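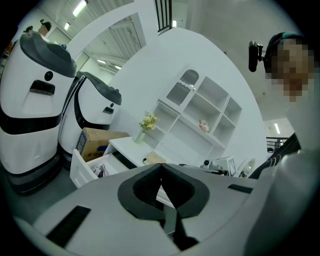 Waraporn Wattanapong remarked, when she read the first draft of this section, that we were calling it a sensor fault when it was a fault in our own checking. The sensor reported bad values, she said, but the software accepted them and went on recording, and a reader who wants to avoid the same loss should hear about the software first. We think she is right, and we have changed the order of the section for this reason.

4.3 Loss of pose tracking during two-operator recording

The hand-held grippers in this study estimate their own position from the camera and from a small motion sensor inside the body. When both sources agree, the recorded path of the gripper is smooth and can be replayed on the Pevine arm. When the camera loses its reference, the motion sensor alone carries the estimate, and the error grows quickly. The recording tool, Nuchit, was supposed to stop the take in this case. It did not stop.

The reason was simple. Nuchit compared each new position with the one before it and rejected a take only if the jump between them was too large. A slow drift makes no large jump. In May we found a group of takes in which the estimated hand moved slowly away from the desk, although the operator had kept it in one place. Kuldeep Dubey found the problem only when one of these takes was replayed on the arm. The arm closed its fingers well above the drawer and then pushed down on the front edge. The force limit stopped it after 400 milliseconds, and there was no damage except a bent finger pad. No person was inside the marked area at that time.
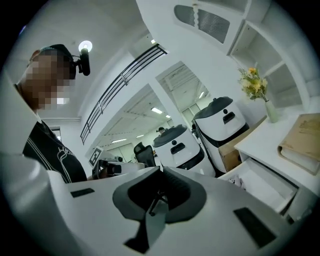 Figure 2. Recording with hand-held grippers near the desk.

We first suspected the light, because the room has bright ceiling lamps and many white surfaces with little texture. A plain white wall gives the camera few points to follow, and the same is true for the body of a gripper held close to the lens. The square marker standing upright on the other operator's gripper (Figure 2) is a different kind of difficulty. It is sharp, it has strong contrast, and the tracker likes it very much, but it moves with the hand that carries it. If most of the good points in the view belong to this marker, the tracker can take the motion of the other operator for its own motion. We could produce the drift again by asking Apinya Duangkaew to hold her gripper still while Hưng Nghiêm moved his slowly in front of it. With the marker covered, the drift did not come back under the same light.

Two changes were made. First, the tracker now masks the area of any known moving marker before it selects its points. Second, Nuchit keeps a count of the points that remain after masking, and it stops the take if this count stays too low, even when the path looks smooth. The operator hears a tone and must return the gripper to its start position before a new take can begin. Some operators found the tone annoying - it also sounds when a sleeve covers the lens for a moment - and we made the waiting time a little longer after their comments.

The takes recorded before the changes could not all be repaired. Where the start and end positions were both known, we measured the drift and removed every take in which it was larger than the opening of the gripper. The other takes are kept in a separate folder and are not used in any result of this paper. We also added a check on the robot side, so that the Pevine controller refuses a path which closes the fingers outside the work area given for the task. This check would have prevented the contact with the drawer, and it should have been there from the beginning.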